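The jacket problem

I have now spent most of December watching a jacket leave a rail. My mother asked on the phone what I do all day and I told her laundry, more or less, and she sounded relieved that I'd finally learned.

The job at Flotwood is to gather examples. Somebody upstairs trains the model, and somebody has to feed it, and the feeding is me, Shazia Virk and a bedroom that no one has ever slept in. Each example is one go at one chore: take the garment off the rack, turn, hold it clear, put it where the prompt says. Shazia drives and I keep the log, then we swap when her shoulders give out. The target for the hanger set is 580 good ones. "Good" is defined in a document that has been revised more often than my will.

A few things I believed before I started: that hangers are simple, that clothes hang still, and that I was a patient man.

Hangers swivel. You grab the jacket by the shoulder and the hook drifts off to look at something more interesting. Black coats on a black-coat rail all look like one very wide coat to the cameras, so half our early log is the robot going confidently for the seam between two of them. The bright stuff is easier to find, and you have to ration it, or the model decides that clothing is a yellow thing and everything else is curtain.

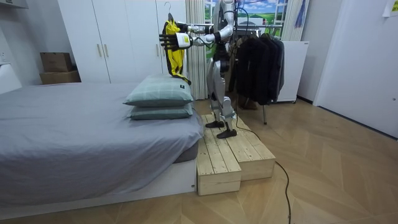 The yellow jacket, out over the pillows. The boxes are for height.

Lok-yiu Kan, who reads our logs over at Stendavside, wants variety. Her notes come in at 10 at night and they are always right, which I resent. Too many examples starting from the same spot. Too many where the sleeve ends up on the same side. Could we please fumble a few and recover, because a model that has only seen clean grabs has no idea what to do after a bad one. So we now have 2 folders, one for going well and one for going wrong and getting over it. Shazia is much better at the second. When I try to fumble on purpose I either do it perfectly or drop the coat on the floor, and coats on the floor belong to the Talpur people and their pickup set.

We also re-make the bed between batches and shift the pillows a bit. I make that bed far more often than my own.

Anyway, the long coats start tomorrow. Shazia has already claimed the chair with the armrests.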